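4.2 Close-range work with the Osar kit

The Osar kit is sold by Achterberg as a complete two-arm package with wrist cameras, grippers and the Wota control software. We bought one unit at list price and used it as shipped, with the default gains. The test task was placing potted artificial flowers on and under a small shelf. Over nine sessions we ran 700 trials, 220 of them with both arms moving at once. 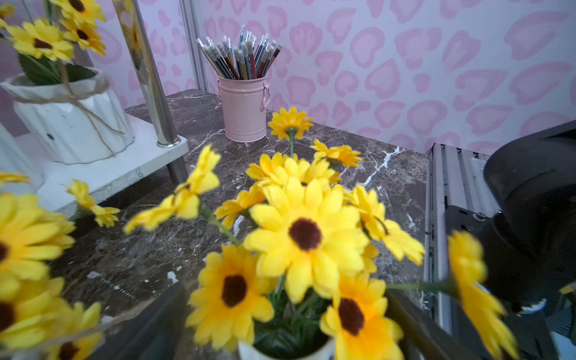 One reader of an early draft objected that default gains put any kit at a disadvantage, and asked for a tuned run as well. We did not add one. The kit is marketed to buyers who will not tune it.

Wrist views were logged for every trial. Wota saves them next to the joint positions, and the two streams can be replayed together.
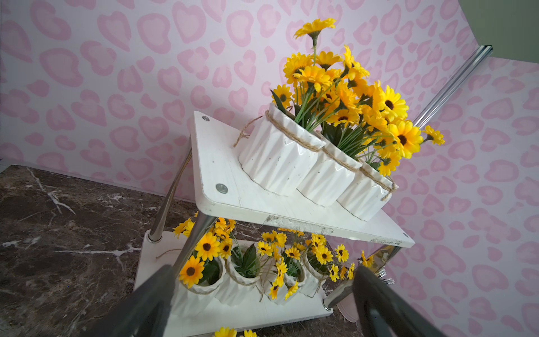 Grasp planning in Wota starts from a rim estimate, which the operator can accept or redraw. A plain rim is the easy case. Our pots have pleated sides and twine tied around them, and on the upper shelf they stand in a row, so we marked each rim by hand before the first trial of a session. This took roughly eight minutes. The manual does not mention the step.

The software also asks for a keep-out volume around fixed objects. Boxes are the only shape on offer, and a slanted leg or rod

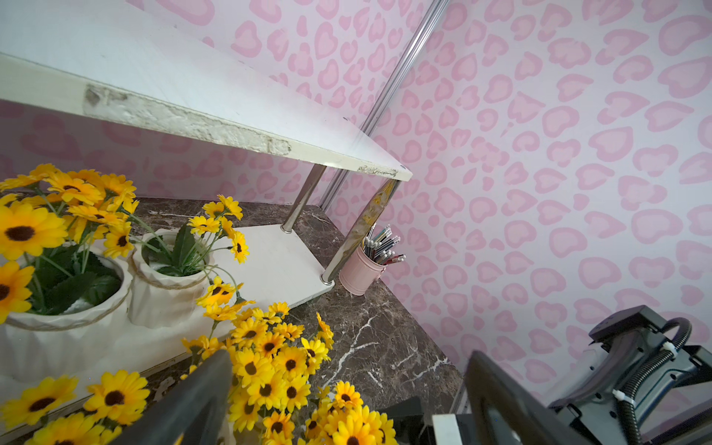 has to be covered by several of them. Each added box reduces the space left for the fingers. We kept the boxes tight and accepted more slow approaches.

Figure 3. The Osar kit with both arms on the shared rail. Pots stand on the lower tier of the shelf and on the floor in front of it. 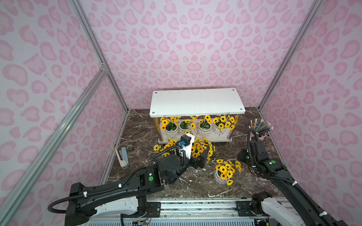

4.3 Setup and support

Assembly followed the printed guide except for the cable routing, where the guide and the parts list disagree. Achterberg answered our query by email and sent a corrected page.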